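Ticket: right arm lags and then jumps during hand-guided demos
Status: Open, waiting on reporter
Product: Fluvent teleop, two-arm kit
Site: Kerkura, bench 2

Original report

Hi all, me again, sorry! I've been recording pick-and-place demos on bench 2 and the right arm has started doing something odd. I move the leader handle, the left follower copies me beautifully, and the right one sits there for a beat and then catches up in one big jump. It doesn't happen every time. I can get a clean run, feel pretty pleased with myself, and on the next one the wrist lurches just as I'm about to close on something.

The task is a grocery sort. Left hand takes the long stuff, right hand takes the small flat stuff, and both go back to a rest pose at the end. I need 200 good demos for the Jadoon training set and every jump means I bin the episode, because we don't want the policy learning to twitch.

What I've tried so far:

Restarted the Fluvent session. No change.
Power cycled both arms. Fine for a few episodes, then back to the same behaviour.
Re-ran the joint calibration on the right leader and right follower. Calibration passes.
Swapped my hands over (left hand driving the right leader) in case it was me. It wasn't me!

Log line that turns up whenever it happens:

follower_right: command age 600 ms, holding last target

The left one never prints this. Let me know what else you want and I'll grab it.

Reply from support

Thanks for the detail. The message means the follower didn't get a fresh target in time, so it held position and then moved to the newest one when it arrived. Could you please check whether both leaders are on the same USB hub, and whether the camera streams share it? Also let us know your smoothing setting for each arm.

Update from reporter

OK, crawled under the bench with a torch. Both leaders were on the same hub, and so was one of the wrist cameras (whoops, that was me, I ran out of ports when I moved things in October). I've put the leaders on their own ports on the back of the computer and left the cameras on the hub.

Smoothing is 5 on the left and 5 on the right, so no difference there.

Did a batch after lunch and it's heaps better. Still got a couple of jumps though, both when I had the right wrist turned well over to come straight down on a flat packet. With the wrist more or less level I couldn't make it happen at all, and I really did try. I was waving it around like I was conducting an orchestra.

Reply from support

Good progress. If it now depends on wrist angle, we would suspect the leader side cable before anything else. Please try the following with the follower torque off: open the joint monitor, hold the right leader still at the problem angle, and gently wiggle the connector at the wrist. Tell us if the reading drops out.

Update from reporter

Did the wiggle test. With the leader upright, nothing, rock solid. Turned over to the angle I use for flat packets, the wrist reading froze twice while I was moving the connector, and the command age went climbing. So I think you're onto it.

I reseated the plug and gave the cable a bit more slack before it reaches the first tie. It was pulled pretty tight, and I suspect I did that as well when I tidied up. Tidying is clearly bad for me.

While I was at it I went over the follower side, just so we can rule it out. Wiggled everything I could get my fingers on with the arm in the approach pose and the readings didn't budge. 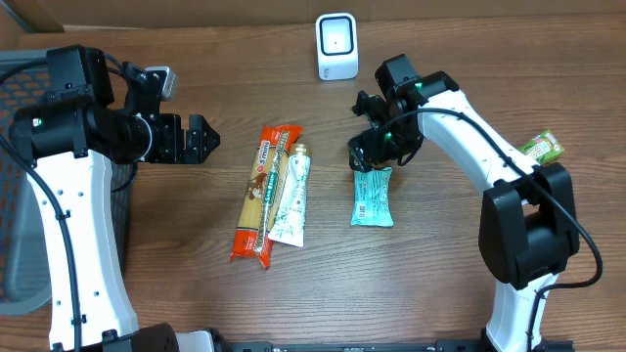
Next job is to run a proper batch with the same spaghetti, toothpaste and snack packet layout I've been using all along, so that any jumps can be compared with the old episodes. I'm keeping the left arm in the demo too, even though it's behaving. The jumps were a bit more common when both hands were moving, or they felt that way, and I don't want to fool myself by testing the easy version.

Two questions while I've got you:

1. Can I make Fluvent stop the recording by itself when the command age gets too high? At the moment I only find the bad ones when I play them back, and some of the jumps are small enough that I've nearly let them through.

2. The Plallitz exporter drops the command age column. Is there a switch for that? I'd love to go back through what I've already got and pull out the dodgy episodes without watching every single one at half speed.

Reply from support

1. Yes. In the recorder settings, turn on "abort on stale command" and set the limit in milliseconds. Start fairly generous and tighten it if bad episodes still get past.

2. Tick "include diagnostics" before you export. The raw recordings keep the column, so you can export old sessions again without losing anything.

If the fault returns with the slack cable, please send the joint monitor log and we will post a replacement leader cable.

Update from reporter

Oh brilliant, I'd walked straight past that tick box. Re-exporting the old sessions now, it's slow but it's going. Abort setting is on as well. I'll do the batch tomorrow morning and post the log either way, so please leave this one open for me. And if there's a spare leader cable sitting on a shelf over there, I wouldn't say no to it.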